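Notes for my talk at the Wekuddale residents' evening, Monday, doors from seven

Good evening, everybody, and thank you so much for coming out (and for finding the side entrance, I know the signs are small). I'm going to talk for 20 minutes or so about what it's like to sell and let flats in a building that isn't finished yet, and then I'd really like to hear from you.

Start with the Trerodance building. 316 flats over two blocks, the first of them handed over in May. Say that the second block is still behind hoardings and will be for a while. Don't rush this bit, people always want to know about the crane.

Then the prices. We opened the list at Plolano's figure, and I thought it was too high for the one-bedroom flats on the north side, and I said so at the time, quite loudly! They came down a little in the second release. The big corner flats went first, which surprised me, as I'd have bet on the small ones.
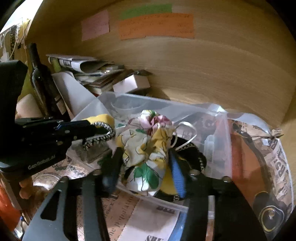 Siiri Hirvonen

Pause for water. Next, service charges, and please, Siiri, go slowly. Explain what the charge covers: lifts, the shared garden, cleaning the stairs, the insurance on the building itself. It doesn't cover anything inside your own front door. Tell the story of the couple who asked me whether it paid for their boiler (they were lovely about it, and they bought the flat anyway).

Parking. 10 spaces for visitors, and yes, I know. Sutanto is looking at renting part of the yard behind the old bakery, but nothing is signed, so don't promise it. If somebody presses, say I'll write to them when I hear, and make sure to get their address down on the sheet.

If there's time, a few words on buying off plan: ask for the floor plan with measurements on it, take a tape to your own sofa before you fall in love with anything, and have your solicitor read the part about late completion out loud to you. I mean that, out loud.

Questions. Thank the hall for the tea urn, and remind everyone that the viewing list is by the door.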